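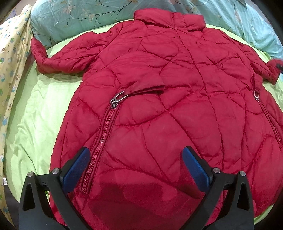 TORNEN, January

Chapter 16
The Chamber Ensemble and Its Repertoire

Music for small groups of players has a long history, and most of it was written for rooms, not halls. This chapter considers how composers have divided a musical argument among a few equal voices, and how those voices are heard when no conductor is present.

Students should already be able to follow a score of four staves. Those who cannot should review the exercises on clef reading before going further -- the listening assignments depend on them.

The main work studied is the Tundirine Quintet, in the Ruiz-Ortega edition. Measure numbers follow that edition throughout. The slow movement, at roughly 400 measures, is discussed in two parts.
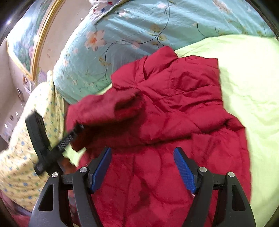
16.1 Parts and Partners

In a quintet, the added instrument may double a line, support the bass, or stand apart. In the opening movement, the second viola enters alone and is answered by the cello two measures later.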